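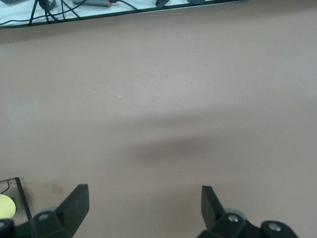 The gripper at the Vurcombe open day, with both fingers wide open

I went to see a robot at work, and I got to ask it to grab things! Well, I asked Pirjo Riihimäki, and she asked the robot. A robot hand like this has 2 fingers and no thumb - try picking up a pencil that way and you'll see how tricky it is. First the fingers open wide. Then the arm comes down slowly, and they squeeze shut. Pirjo says the hard bit is knowing when to stop squeezing. Think of holding an egg!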